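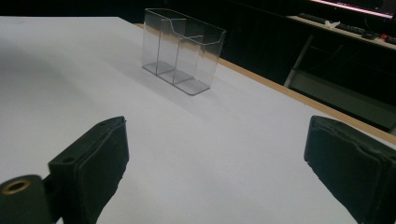 3. Material y disposición

Figura 1. Organizador transparente de tres compartimentos, apoyado en posición vertical sobre el tablero blanco.

3.1. El recipiente

El recipiente de referencia es una caja organizadora rectangular de plástico transparente, abierta por arriba (figura 1). Dos tabiques interiores, también transparentes, la dividen en tres compartimentos contiguos a lo largo de su longitud. El borde superior de la pared frontal es ondulado y desciende en el tramo central. Esta última característica, que en el catálogo del proveedor figura como detalle de diseño, tiene consecuencias para el análisis: la altura libre de la pared no es constante y el acceso frontal al compartimento central difiere del acceso a los laterales. Por ello, los resultados de la sección 4 se presentan desglosados por compartimento.

La elección de un material transparente responde a la pregunta planteada en la introducción, a saber, en qué medida la visibilidad del contenido influye en el lugar donde una persona deposita un objeto pequeño. En el trabajo previo de Poduval y Sangkhawat, realizado con cajas opacas, los participantes tendían a repetir la asignación elegida en el primer ensayo. Nuestra hipótesis es que dicha tendencia se debilita cuando el contenido puede consultarse desde un lateral, sin necesidad de inclinarse sobre la abertura.

3.2. La superficie

La caja se coloca sobre un tablero blanco, liso y mate, con un listón de madera clara en el borde lateral. El acabado mate limita los reflejos especulares, que en las pruebas preliminares dificultaban la localización de los tabiques. El fondo detrás del tablero es negro. Con esta combinación, la parte superior de las paredes se percibe algo más oscura y la inferior adopta el tono gris blanquecino de la mesa, de modo que el contraste del recipiente varía con la altura. No se ha intentado corregir este efecto – presente en cualquier objeto transparente situado ante dos fondos distintos – y se incluye como covariable en el modelo.

La iluminación es uniforme y de tono ligeramente azulado. Se mantuvo igual en las dos sedes del estudio, Ornport y Firnwood, donde se empleó el mismo tipo de luminaria y se fijó la misma distancia al tablero.

3.3. Objetos y tarea

Los objetos que debían ordenarse proceden del conjunto Pilis, compuesto por artículos de escritorio y de costura de uso corriente. Se descartaron los que superaban la anchura de un compartimento y los que, por su longitud, sobresalían de la pared posterior. Tras este filtrado quedaron 331 artículos, agrupados en las categorías definidas por Shetty y Poojary. La asignación de cada artículo a una categoría se revisó de forma independiente por dos personas y las discrepancias se resolvieron por acuerdo.

En cada ensayo, el participante recibía una selección de objetos mezclados y debía distribuirlos en los compartimentos según su propio criterio. No se imponía un orden ni se indicaba qué compartimento correspondía a cada categoría. Se permitía mover un objeto ya depositado; en tal caso se anotaba tanto la posición inicial como la definitiva. El ensayo terminaba cuando el participante declaraba que la distribución era satisfactoria.

Se registraron 1.372 ensayos. De ellos, se reservaron unos 1.000 para el ajuste del modelo y el resto para la validación, con una partición por participante que evita que los hábitos de una misma persona aparezcan en ambos subconjuntos.

3.4. Codificación de las posiciones

La posición de cada objeto se codificó mediante el índice del compartimento, numerado de izquierda a derecha desde el punto de vista del participante. Los objetos apoyados sobre un tabique se trataron como una clase aparte – poco frecuente, pero informativa – y no se asignaron al compartimento más próximo. Cuando un objeto descansaba sobre otro se registró la relación de apoyo, sin distinguir entre contacto parcial y total.

Para medir la coherencia de la distribución se utilizó el índice de Reddy, que toma valores entre cero y uno y alcanza el máximo cuando cada categoría ocupa un único compartimento. El índice no penaliza que dos categorías compartan espacio, circunstancia inevitable cuando su número supera el de divisiones disponibles. Rissanen propone una variante ponderada por volumen; los valores obtenidos con ambas versiones se comparan en el apartado 4.2.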